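Six weeks of this and the Ignacio school board still can't say the word. Gay. The kids' club is a "student interest group" in the minutes. The couple who got turned away from the winter formal are "two attendees." Come on.

I went to the meeting. 3 hours in a folding chair. A pastor got up and talked about children in danger, same speech he gave in November, and got a thank you from the chair. Then Thắng Ông, who has a daughter at the high school and had never spoken at one of these, got two minutes and a buzzer.

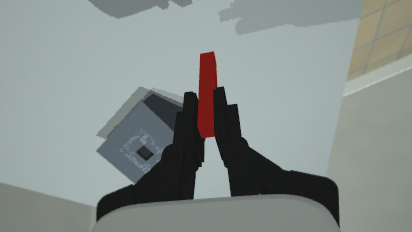
A red block held between two black gripper fingers.

He used his two minutes fine. Said his kid isn't a debate topic. Said he was raised in church too and nobody there ever handed him a reason to love her less. Sat down. Some people clapped, some looked at thier phones.

What gets me is the politeness. The board isn't hateful, I don't think. They're scared of the 2000 names on that petition, and half of those names don't even live in the district - I checked the zip codes on the first few pages and gave up.

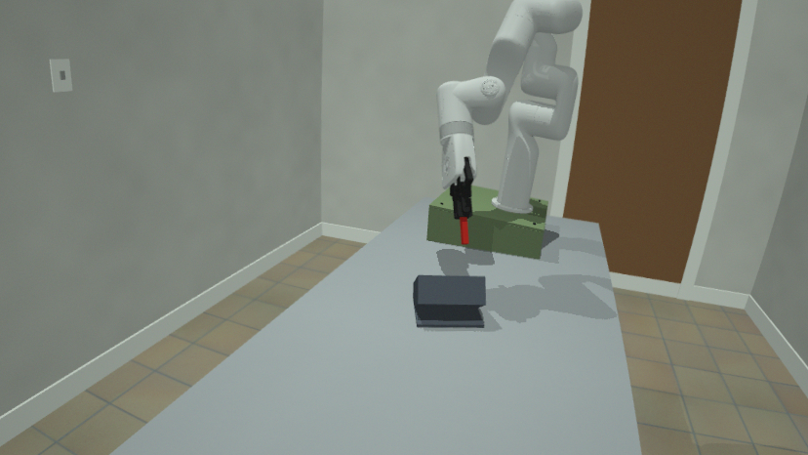
So they table it. Again. And every time they table it, some fifteen year old hears the answer just fine. A delay is a vote. They should have to put there names on it like any other vote.

Next meeting is 04/09/2018. Sign up early to speak, the sheet fills fast. I'll be in the back row again.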